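Robots in the packing room

Suvholm is a warehouse where snacks are sorted and put on shelves. Robot arms now do part of that job. A robot arm has joints, as your own arm does, and a motor turns each joint. At its end is a gripper with two fingers.

Snack bags are hard to grip. They bend, crease and slide. The fingers have to close far enough to hold the bag, then stop.
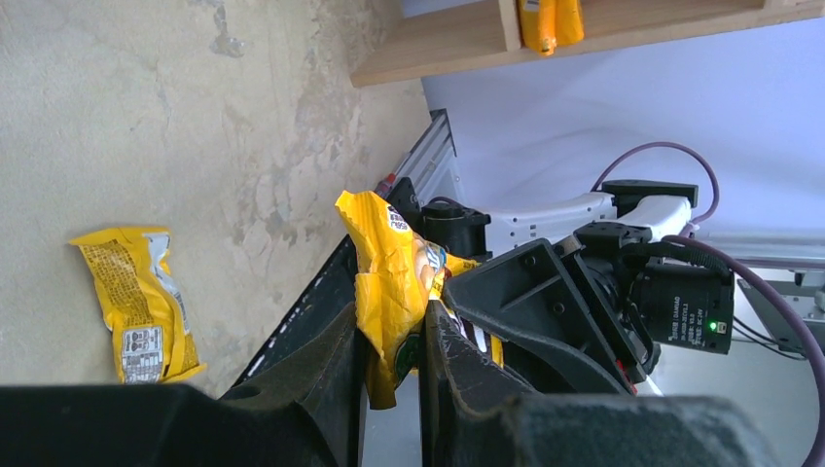
A crumpled yellow snack bag held between the two fingers of a gripper.

Imke Voß has worked in the packing room for 2 years. She used to lift and place bags for her whole shift. On a busy Wednesday the room handled 3,772 of them, and her wrists ached by evening. Now she sets up the arms, checks their work and sorts out any bag they drop. She had to take a course first. Some of her workmates learned the new tasks too, and others moved to the loading bay.

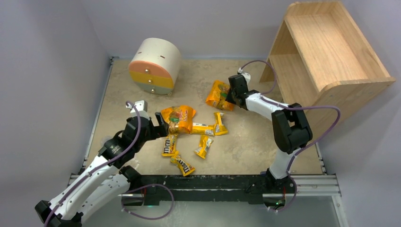 Do the robots work without people?
People are still needed to start the arms, repair them and decide what to do when something goes wrong. An arm repeats a movement well, but a torn bag or a new kind of wrapper can stop it.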